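Section 4. Connecting Trano to Your Ticket Queue

Read this section before you switch anything on. Most of the support calls we get about Trano come from people who let the importer run with its default settings and trusted it to guess which ticket belonged to which customer. It guesses. Sometimes it guesses well. You should not bill anyone on the strength of it.

Trano reads incoming email, matches the sender to a customer record in Sollura, and opens a ticket. The sales sheet calls this automatic. In our installs, it has been automatic after an afternoon of cleanup, and only for customers whose records were in decent shape to begin with.

4.1 Before you start

You will need:

An administrator login for Sollura. A dispatcher login will get you as far as step 6 and then fail without a useful message.
A mailbox used for support requests and nothing else.
An export of your customer list, saved somewhere other than the server.
A test customer. Do not use a real one, however patient they are.

Note: If your customer list has more than 2000 records, import it in batches of 700. The screen will accept a larger file and show a full progress bar. Check the record count afterward anyway. We have seen the bar reach the end with part of the list missing.

4.2 Connecting the mailbox

1. Log in to Sollura and open Settings, then Integrations, then Trano.

2. Click Add Mailbox. Enter the full email address and the app password. Your normal password may be accepted here, but the connection will drop the next time you change it.

3. Set the port to 1860. The Detect button is supposed to fill this in for you. Type it yourself.

4. Click Test Connection. A green check mark means that Trano reached the mail server. It does not mean that Trano can read the folder you want, so do step 5 as well.

5. Under Folder, pick the inbox by name. Leave All Folders alone unless you want every old newsletter turned into a ticket.

6. Click Save and wait for the page to reload by itself. Leaving early throws away the folder choice and keeps everything else.

Caution: Do not turn on Reply Automatically during set-up. If your test mailbox and your test customer both send automatic replies, they will answer each other until one of them runs out of space. Yeison Ospina managed this on our own system in February, and clearing the queue took the rest of the morning.
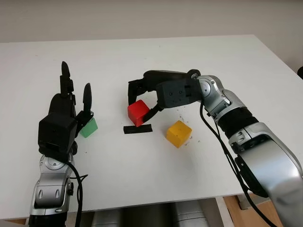 4.3 Setting the match rules

Match rules decide which customer a ticket is filed under. There are three kinds: exact address, domain, and Smart Match. The first two do what they say. Smart Match looks at the signature, the subject line and past tickets, then picks the customer it likes best. It shows a confidence score next to its choice. We have not found out how the score is worked out, and high scores have been wrong often enough that we ignore it.

1. Open the Match Rules tab.

2. Drag Exact Address to the top of the list.

3. Put Domain second. Open it and exclude the free email providers, or every person with a free account will be filed under whichever customer used one first.

4. Set Smart Match to Suggest Only. The factory setting is Apply.

5. Set Unmatched Mail to Hold for Review, and choose the person who will look at it. If you leave this blank, held mail goes to the account owner, who may not know the page exists.

6. Click Save Rules.

Note: Customers who share a domain, such as two branches of the same firm, can't be told apart by the Domain rule. Perla Rosales at Guzmán handled this by entering each branch's contacts as exact addresses. It is slow work and it does hold up.

4.4 Testing

1. Send a plain message from your test customer's address. Give it a subject you will recognize.

2. Wait for the next mail check. The interval is shown on the Mailbox tab, and Check Now will not always shorten it.

3. Open the ticket. Confirm the customer, the contact and the contract. The contract is the one people skip, and it is the one that decides the rate.

4. Reply from inside the ticket, then answer that reply from the test address. The answer should land in the same ticket. If you now have 2 tickets, the ticket number is being stripped from the subject line. See Section 7.

5. Send a message with an attachment and open the file from the ticket. A file name in the list is no proof that the file came through.

4.5 If you also run Hodaneck

The Hodaneck plug-in writes time entries to the same tickets. Both products offer to close a ticket when work is finished, and if both are allowed to, the final time entry can be rejected because the ticket is already closed. Turn off Close on Completion in Trano and leave it on in Hodaneck.

The release notes for the current version list this as fixed. We tested it on two systems and saw the rejected entry on one of them, so leave the setting off until you have run a full billing cycle and compared the hours by hand.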